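Home | Products | Guides | Downloads | Support | Contact

Prerneo Road Incident Recorder
Section 4: Fitting the recorder and setting crash alerts

Read this section before you start drilling. Most people read it after, and section 9 is for them.

4.1 Mounting the unit

1. Park on level ground, switch off the engine and take the key out.
2. Hold the bracket against the bulkhead behind the driver's seat. The arrow points toward the front of the vehicle, meaning the end with the headlights.
3. Mark the holes, drill, and tighten the four bolts by hand before using a wrench.
4. Slide the recorder in until it clicks. If it doesn't click, it is upside down.

CAUTION: Do not mount the unit on a seat, a door or a luggage rack. A recorder on a luggage rack will report a serious accident every time someone boards with a suitcase.

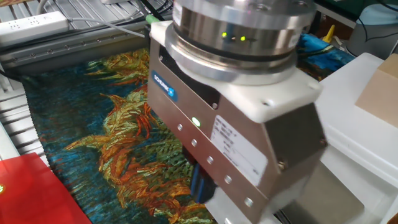

4.2 Setting the vehicle type

5. Hold MENU until the screen asks for a type code.
6. Enter 570 for a bus or coach, or 1283 for a truck over the weight limit on your permit. Leave out the comma. The recorder has strong feelings about commas.
7. For a bus, enter the number of passenger seats. A Dranham coach with the standard layout has 54. Do not include the driver, who is entered separately and gets a screen of their own.

Note: Units supplied with Magalhães trailers come with the type code already set. It is usually right.

4.3 Alert contacts

8. Choose CONTACTS and enter the number of your dispatch desk, then one backup. The backup should be a phone that is answered at night – your own second phone, switched off in a drawer, doesn't qualify.
9. Press TEST. Both contacts should receive a message beginning "PRERNEO TEST."

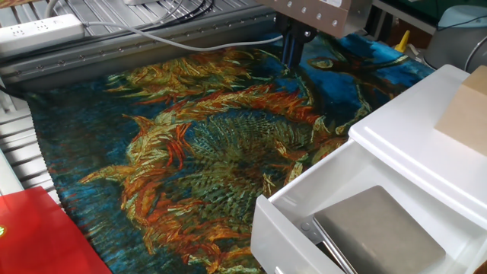

CAUTION: Warn the dispatch desk before you press TEST. The word "test" comes first in the message, and people still call an ambulance.

10. If error 1335 appears, the antenna cable is loose. Push it in, wait for the tone and repeat step 9.

Note: The recorder does not replace a call to the emergency services. After any collision, call them first and admire the data later.

Revised 1/27/21 for units sold through Plomska. Earlier units have a round MENU button and use section 4A.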